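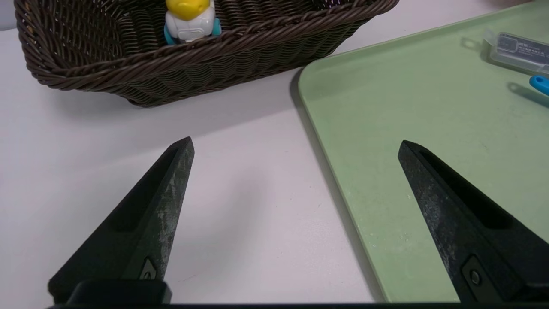
Captain Ika Nyberg is the main villain (well, sort of villain) of the animated series Stekberg, and my favourite character in the whole thing by a mile. She first turns up in episode 14, standing on the harbour wall at Zandbridge and eating somebody else's lunch.

Background

Ika is 45 when the story starts. She grew up in the salt villages, joined the river guard at 16 and ran the place within a few years, mostly by remembering every favor anyone owed her. Sorry, favour, my spellcheck is fighting me. The show never says who her parents were. There's a theory that the old lighthouse keeper is her father, but I don't buy it, the ages are all wrong!

Personality

Calm, petty, very funny, terrible at cards. She never raises her voice, even in the flood episodes, and she writes letters to people she has already locked up. I love the one to the baker. She does have a soft spot for her brother Tomas, though she'd rather sink a ship than admit it.

Role in the story

She takes Zandbridge with 400 guards and no fighting at all (they just close the locks and wait), then spends most of the second series trying to keep it fed. Her falling out with Tomas over the grain barges is the best writing in the show for me. The third series gives her far too little to do.

Voice

Rehema Kimaro plays her from start to finish, including the childhood flashbacks, where she pitches it up a bit. It takes some getting used to.

See also: Tomas Nyberg, The Locks, River guard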